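Ticket 908: No hot water at kitchen tap, bathroom tap is fine
Status: Open, waiting for part
Site: Sudurcombe, flat above the workshop
Opened by: Ozan Güneş
Appliance: Dristano instant gas water heater, wall type, outside

Problem as first reported

The kitchen tap gives warm water for a short moment and then it becomes cold. The bathroom tap and the shower stay hot for as long as I want. Both are fed from the same heater. The heater shows no error code. It started in December, but only sometimes, and I did not report it then. Now it happens every time.

What I checked before opening the ticket

The gas valve is fully open. The filter on the cold inlet of the heater was a little dirty, so I cleaned it and put it back. There was no change. The temperature on the control panel is set to 50 and I did not touch this setting. I also switched the heater off at the power point, waited, and switched it on again. It made the same result.

Reply from support

Thank you for the clear report. If the bathroom is good and the kitchen is not, the flow at the kitchen is probably too low to keep the burner on. Please measure the flow. Put a measuring jug under the kitchen tap, open only the hot side completely, and write down how long it takes to collect 3,000 mL. Empty the jug in between if it is a small one. Please do the same in the bathroom.

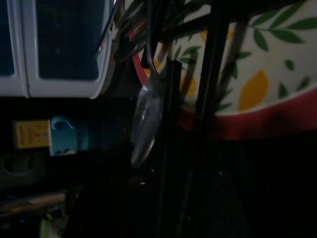
Dudby Building Services – Hot Water and Plumbing Desk

Update, 7th March

I did the measurement. The bathroom basin needed 19 seconds. The kitchen needed more than three times as long, and near the end I could hear the heater click and go quiet. When I opened the bathroom tap a little at the same time, the burner came back and the kitchen water was hot again. So I think your idea about the flow is correct.

Next I unscrewed the aerator from the end of the kitchen tap. There was some white scale in it. I left it in vinegar for one hour and rinsed it. The flow became slightly better but the burner still goes off.

Then I closed the small valve under the sink on the hot side and opened it again. The handle turns, but it feels loose, and after half a turn there is no more difference in the flow. The cold side valve feels firm and normal. I did not want to use force, as the valve is old and I have no spare one.

Reply from support

Please do not turn it any further. This sounds like a worn spindle, so the washer inside does not lift properly. We will replace the hot side valve and the flexible hose together. The valve is the Tekin quarter-turn type with the same thread. Before our visit please empty the cupboard under the sink and check that the main stop tap for the flat can be closed by hand.

Update

The cupboard is empty. The main stop tap closes well. I noticed one more thing: the flexible hose on the hot side has a sharp bend behind the waste pipe. I don't know if this was always so. I tried to make it straighter with my hand, but it returns to the same shape.

I have one question. Can the new hose be a little longer? The present one has to go around the waste pipe and there is nothing left over.

Reply from support

Yes, we will bring two lengths and choose on site. Until then, you can open the bathroom tap a little while you wash up, as you did in the test. Please don't increase the temperature on the panel, it will make the shower too hot and it does not help the flow.

Still to do

Replace valve and hose, kitchen, hot side.
Repeat the jug test at both taps.
Clean the inlet filter again after the work, in case of loose scale.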